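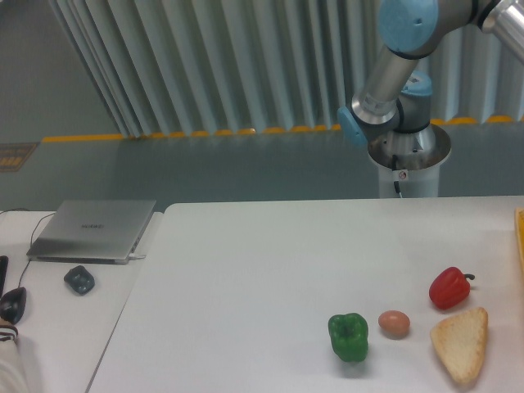 Hi all! People keep asking me what we've been up to in the lab since the spring, so I've finally put up a gallery page. It's a short one for now, and more pictures will follow in August when the second half of the study is done (and when I've cleaned out my folders, which is a project all by itself).

The short version for anyone new: we're comparing ways to teach an arm which object a person means when they talk the way people really talk. "The green one." "The thing next to the egg." "No, the other pepper." Our method is called Garkeo, and it lets the arm hold off and ask a question back when two objects score too close together. Elfriede Kälin came up with the scoring and I did most of the plumbing around it.

Groceries on the white table, June round

Two peppers, one green and one red, an egg, and a slice of bread. I love this set! The peppers share a name and differ in color, so "the pepper" is a perfect trap. The bread is a favorite for "the big one," and the egg gets called all kinds of things – my favorite so far is "the breakfast."

The items are bunched up toward one side of the table on purpose. When we spread them out evenly, "left" and "right" did nearly all the work and we learned very little about the rest of the language. Florian Fankhauser pushed for the tighter layouts and he was right, so credit where it's due.

The arm is folded up in this one, with the wrist tucked in near the base. We start every trial from a folded pose so it doesn't give away a direction before anyone has said a word.

Numbers, for those who like them: we collected almost 2,000 spoken requests, and 619 of them were ones our two human listeners couldn't agree on. Those are the fun ones. The old baseline just guessed. Garkeo asked back on most of them, and people didn't seem to mind as long as the question was short. Long questions went over terribly, so we cut them down to one line.

Still on my list: requests that change halfway through ("the red – no wait, the bread"). We handle those badly and I'd rather say so here than bury it in the appendix.

Page last updated Jun 20, 2025. If you'd like the request transcripts, send me a note and I'll add you to the list.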